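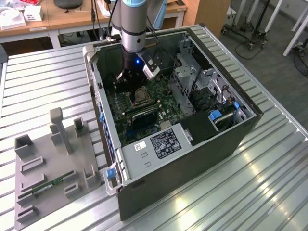

Re: [assembly-learning] Ullari memory insertion, where are the numbers??
From: Fasil Abdella
Date: Sep 20, 2024

Sorry for the slow answer, been fighting the force filter all week. You wrote:

> Fasil, two things. In June you told the list the residual policy
> beat plain cloning on the memory module task. Then silence. Did it
> hold up on the real tower or only on the bench board in the fixture?
> Second, are you still using the wrist view only? We tried that on
> Bastden and it lost the slot as soon as the fingers got low.
> Would like to know before we sink another month in it.

Short version: it held up, by less than I said. Longer version below, skip what you don't need.

Setup. Tower on its side, panel off, arm comes in from above. Module starts in the gray fixture plate, gets picked, carried over, lined up with the slot, pushed. Base policy is cloned from 60 demos. Residual sits on top and only gets to nudge position and the push force. Same Ullari code as in June except the filter.

Result. 63 percent full insertions with the residual on, 48 with the base alone. Same starting poses for both. The June number was off the bench board and I should of said so more clearly. No case walls there, so the approach was way easier.
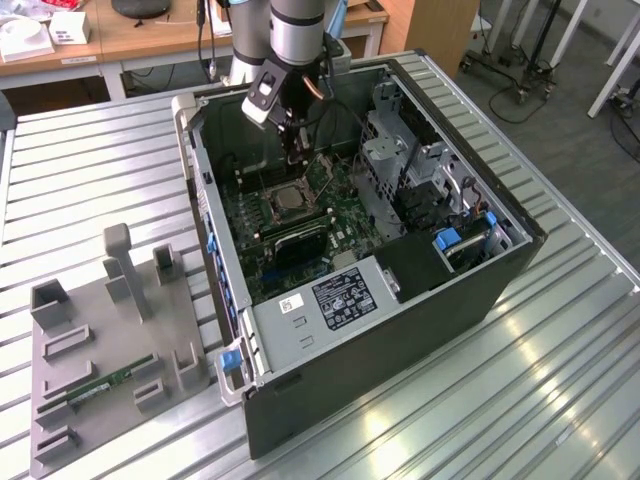
Failures are mostly in the last bit of the approach. The base policy comes in over the board fine, then picks the wrong line to go down on. Residual can fix a small sideways error but not a wrong slot. The memory slots sit in a row on the upper left of the board, and to the wrist camera one looks pretty much like the next, so if the hover is off by a slot the policy is perfectly happy to carry on. Force tells you nothing until you touch. We now penalize going down before the slot estimate settles, which helped more than any of the network changes (sigh). Costs time though, the slow runs are really slow.

On your wrist view question. Yes we saw the same thing. Fingers low, slot gone. We feed the fixed side view in as well now, low resolution, own encoder. Dropping it at test time hurts a lot. Dropping the wrist view hurts more, but only at the end of the motion. So I'd keep both. If you can only have one on Bastden, keep the wrist and freeze the slot estimate before going down. Ugly but works ok.

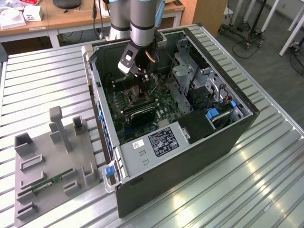 What didn't work

Bigger force penalty. Arm got shy, hovered over the board and timed out.

Training the residual from scratch on the tower. It learned to lean on things. Stopped it early.

Hotodari's trick of randomizing the table texture. No change for us either way. The slats aren't the problem, the inside of the case is. Lots of shiny metal in there, drive cage and so on, and the side encoder latches on to it. Cropping to the board was better. Somebody on their side may want to check my settings, I used the defaults.

Longer history. Went up to 24 steps, got worse. Didn't dig into why. 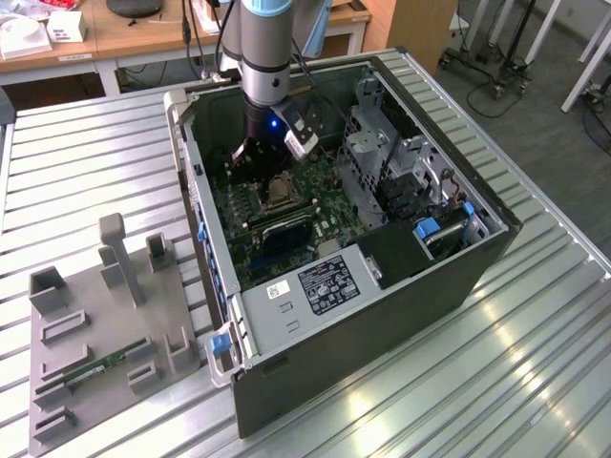 What I still need to run

Fixture moved. Everything so far has the plate left of the tower in more or less the same spot, and I have a feeling the policy has memorized the carry. Rotating the tower a little would be the other obvious one.

Pushing on both ends of the module seperately. Right now it's one push in the middle and a fair share of the misses are one end in, one end up. I count those as failures, full stop. If your numbers count them as half then we can't compare, so please say which.

A second tower model. Don't have one with the same kind of slots yet.

Config and the eval script are in the So branch, not main. Main still has the old filter, don't use it, it lags and the push overshoots. I'll merge when the fixture runs are done. Raw logs on request, they're big.

And if you do sink the month in, start with the approach penalty. Cheapest thing on the list.

Fasil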